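Wistora Community > Home & Kitchen > Furniture care

White marks on an oiled table, can I save it without sanding the whole thing?

Posted by Roel Van der Linden

Hello all. We bought a second-hand wooden table in May for the little tea room at our allotment society, and I'm the mug who said he'd look after it. Pale wood, the seller told me it was oiled and not varnished, and I've no reason to doubt him, but I've never owned an oiled table in my life. It gets used every Wednesday morning and then sits there for the rest of the week.

Trouble is, we've now got cloudy white rings at one end where people put their hot drinks down, plus a rough patch where somebody went at it with a kitchen scourer (I have my suspicions). I've wiped it with washing-up liquid and warm water and that made no difference at all, if anything the rough bit feels worse.
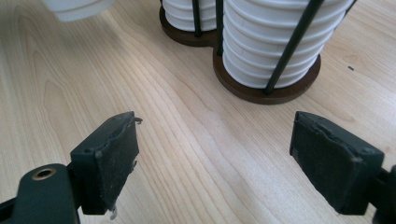 I've got a tin of Juvier hard wax oil left over from doing some shelves and half a sheet of fine sandpaper. Could I just do the bad end and leave the rest? Or will it come out a different colour and look like a dog's dinner? I'd like to avoid emptying the room if I can. Also, is it daft to try the mayonnaise trick? My sister swears by it but I'm not keen on a table that smells of salad.

Posted by Prajapati

Mayonnaise does sort of work, it's only the oil in it doing anything, so use proper oil and leave the mayo for your sandwiches!

White rings are usually damp trapped near the surface, so before you sand anything leave it alone for a few days with the window open and see if they fade. Mine did (oak sideboard, hot casserole dish, my own stupid fault). If they're still there, put an old cotton tea towel over the ring and run a warm iron over it, no steam, a few seconds at a time, and keep lifting it to look. Go gently. I got cocky once and ended up with a nice iron-shaped patch.

For the scratchy bit, yes, you can do just the one end, that's the good thing about oil. Sand by hand, along the grain, never in circles, and let it fade out as you get towards the good part so you don't get a hard line. Then wipe all the dust off and put the oil on really thin. Thinner than you think. Leave it 30 minutes and rub off anything still sitting on top. Next day do it again.

It will look a bit different at first. I'd give the whole top one thin coat at the end to even it up, it only takes a few minutes and you don't have to move the table. Try a bit underneath first though, in case the seller was telling fibs and it's lacquered after all. A drop of water is a decent test, if it beads up and sits there for ages there's probably a fair bit of finish on it.

Oh and lay your oily rags out flat outside to dry, don't scrunch them up in the bin. They can catch fire by themselves.

Posted by Wododus

get coasters

Posted by Roel Van der Linden

Thanks both, even the coasters one. Window's open and I'll try the iron at the weekend if the rings haven't shifted. Did the water drop underneath and it soaked in after 9 minutes, so I'm taking that as oiled. Scourer has been confiscated.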